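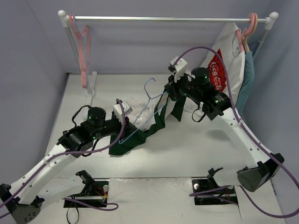
Section 5. Hanging clothes on the tabletop rail

This section covers day-to-day use of the Ullow rail once it has been put together (Section 3) and leveled (Section 4). If the uprights still rock when you touch the rod, go back. Nothing below will work well on a rail that rocks, whatever it says on the carton.

The carton also says "holds a full wardrobe." We wrote this guide for the shop's customers, and we would not repeat that claim. The Ullow is a small rail. It takes a few T-shirts and tops well, it takes a winter coat badly, and a coat will reach the table long before it hangs straight.

5.1 Before you start

1. Wipe the metal rod with a dry cloth. New rods can have a film of oil on them, and it marks pale cotton.

2. Run a finger along the middle of the rod, where the two tube sections meet. You should feel a faint line and no step. If there is a step, pull the sections apart and seat them again.

3. Push both end connectors down by hand. They should not turn.

4. Clear a space on the table in front of the rail, wide enough to lay one garment flat.

Note: The rod measures 80 cm between connectors. Older leaflets from Trostau give a longer figure, which seems to include the end caps. Go by the tape measure.

5.2 Choosing hangers

Thin wire-style hangers are the best match for this rail. Thick wooden ones eat up the rod and add weight you don't need. The Pledelard slim hangers are sold as "non-slip." In our experience they slip a bit less than others with a cotton T-shirt and exactly as much with anything silky. Buy them for the color if you like the color.

Mixed colors can be useful if you stick to a system, such as pink for tops that go back in the closet and blue for things that need ironing. Most people drop the system within a week. The hangers work just the same.

5.3 Loading the rail

1. Slide all the empty hangers to the left end, hooks facing the same way. Let them bunch up against the connector.

2. Take one hanger from the bunch and lay it on the table.

3. Lay the garment flat next to it, front side up. Smooth out the shoulders. The hem can wait.

4. Feed the hanger in from the bottom hem. Going in through the neck is faster and will stretch the collar sooner or later.

5. Bring the hook out at the neck and line up both shoulder seams.

6. Lift by the hook and set it on the rod at the right end. Finished garments stay on the right.

7. Repeat, working back toward the middle.
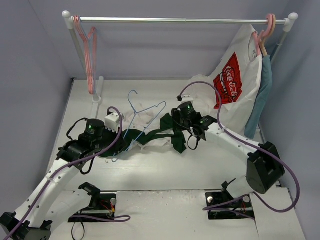
8. When a garment has two colors or a contrast panel, find the neck label before doing anything else. It is the quickest way to tell front from back when the fabric is in a heap.

9. Keep the middle of the rod free until the last garment is on. You need room to get the hook over without knocking the others.

Caution: Do not hang the heaviest piece first and leave the other end of the rail bare. The maker rates the rail at 4000 g in total and does not say how that weight should be spread. Until somebody does, we suggest staying well under it.

Caution: Hooks that overlap at the end of the rod will drag each other off. Lift the outer one first.

5.4 Long items and hems on the table

On a rail this low, a large T-shirt may well rest its hem on the tabletop. The Văduva extension posts are meant to solve this and add 48 mm, enough for a child's shirt and not much else. Two things cost less:

- Slide the garment away from the foot tube so the hem doesn't catch on the ring fitting.
- Keep the table clean and put up with it. A hem lying on a clean table does no harm over an afternoon. Overnight you may get a crease.

5.5 If something goes wrong

The shirt hangs at a slant. One shoulder is off the hanger, or the hook has turned on the rod. Check the shoulder first.

Hangers slide to one end on their own. The rail isn't level. See Section 4. Rubber bands wound around the rod will hide the problem and leave marks.

A garment keeps falling off. The neck is too wide for the hanger. Fold it over the bottom bar if there is one, or put it in a drawer.

An end cap comes loose. Order part 251 from the shop. Glue will hold for a while, but you won't get the rod out again afterward.

Text revised April 22, 2026. Section 6 deals with taking the rail down for storage.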